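February
By Tülin Akgül

When Ilgın Karaca moved to Plellside, she brought with her 109 books, two coats and a coffee pot of her grandmother. The apartment was smaller than the landlord's drawing had suggested. For the first winter the books stayed in their boxes in the corridor, and every visitor had to walk sideways.

"I was always telling myself that I will buy shelves," she says. "Then I asked myself which books I want to read again. It was a sad evening, but also a good one." 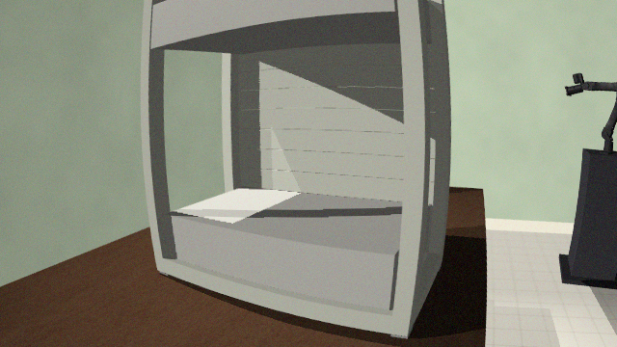
An open cabinet in light gray, on a dark brown tabletop.

Many tenants in Plellside know such an evening. The houses here were built for single workers of the Rathjen mill, and the rooms have stayed narrow. Oisín Cronin has lived in the same two rooms for many years with his wife and, until recently, a cello. He keeps one rule: what was not touched since last February must leave the house. His wife does not follow it, and the cello went to their daughter only after long discussion.

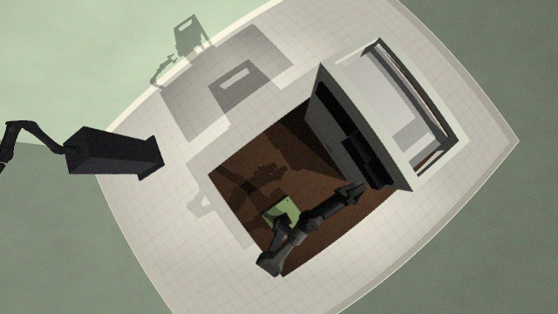 Pale floor with a faint square grid and a rounded rim.

The things that leave often go to Fundby, a swap hall near the station, open until 6 in the evening. People bring lamps, pans, winter boots. Saadet Uysal goes there mostly to look - she says it is cheaper than the cinema. Last autumn she came home with a sewing machine and gave away her dining table to make space for it. She eats now at the window.

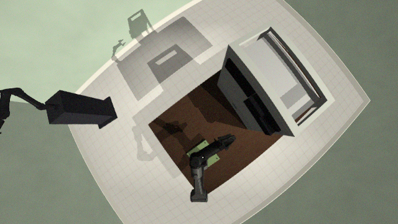
Brown wood against a white grid.

Ilgın kept her coffee pot, of course. The books went to a reading room in Gasteck, where she sometimes visits them.

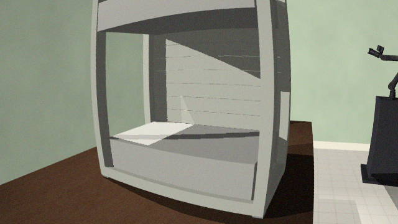

Where should a person begin in a very full apartment?
Begin with one drawer in the kitchen, and leave letters and photographs for the end. They take the most time, and it is easy to sit down with them and do nothing else that day.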